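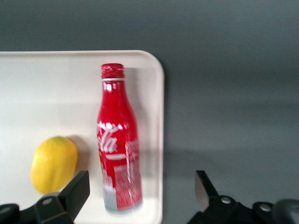
Visit notes: Mumero demo hall, February

We went to price a second tabletop cell for the Prorkus packing line. Mumero runs its test bench on mixed items, and the tray held a red aluminum Coca-Cola bottle standing up and a yellow mango-shaped fruit.

Points for the budget:

Gripper. Two black fingers, opened wide for the bottle. Spare finger sets are quoted at $395 each. We should plan on 3.

Wrist camera. Quoted separately at $660 with bracket and cable.

Footprint. The base plate is 29 inches wide and fits our current bench.

Open items: lead time on fingers, and whether the Onyeka controller license covers a second arm. Mumero will reply by Saturday.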